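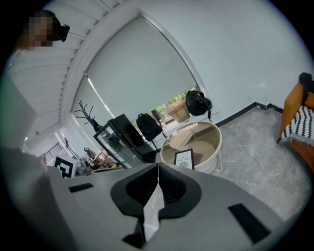
Plain wall panel in light grey

Rukora wall panels: frequently asked questions
Last updated July 24, 2025

Can I order a sample first?
Yes. Samples are free and you can have up to five colours per address. They come by ordinary post. Colours on a screen vary a good deal, so please check a sample against your own floor and lighting before you place an order.

Do the panels fit over an existing wall?
They fit over plaster, plasterboard and painted brick, provided the wall is sound and flat. Loose paint and old wallpaper must come off first. If the wall is damp, have it put right before you start. We can't accept returns of panels that have been fixed to a damp wall.

Can I fit them myself?
Many customers do. You will need a fine-toothed saw, a long level, a tape measure and the fixing adhesive sold with the panels. The fitting guide is in the box -- please read the page on corners before you cut anything.

How long should panels stand before fitting?
Leave them flat and unwrapped in the room where they will be used for 48 hours.

Which adhesive should I use?
Use the one listed on your order form. Other brands may work, but we have not tested them and the guarantee does not cover them.

Can I put shelves or a television on them?
Only if the fixings go through into the wall behind. The panel itself is not meant to carry weight. Drill slowly and use a sleeve for each screw.

What about sockets and light switches?
Boxes usually need to be brought forward to sit level with the new surface. Ask an electrician to do this. Our own fitters don't carry out electrical work.

How do I clean them?
A soft cloth, warm water and a little washing-up liquid. Scouring pads and cream cleaners leave dull patches that can't be polished out.

How much is delivery?
Delivery is £48 on the mainland and free on orders over £1,100. For the islands, ask for a price. The driver will unload to the kerb only, and full-length panels need two people to lift them.

Can I return what I don't use?
Unopened packs can come back within 100 days. Cut panels and opened adhesive can't. Keep the order number, and write it on the outside of the pack.

A panel arrived damaged. What now?
Don't fit it. Send a photo of the damage and the label on the pack to the orders desk. Rosalía Urquijo looks after replacements and will arrange a new panel and collection of the old one.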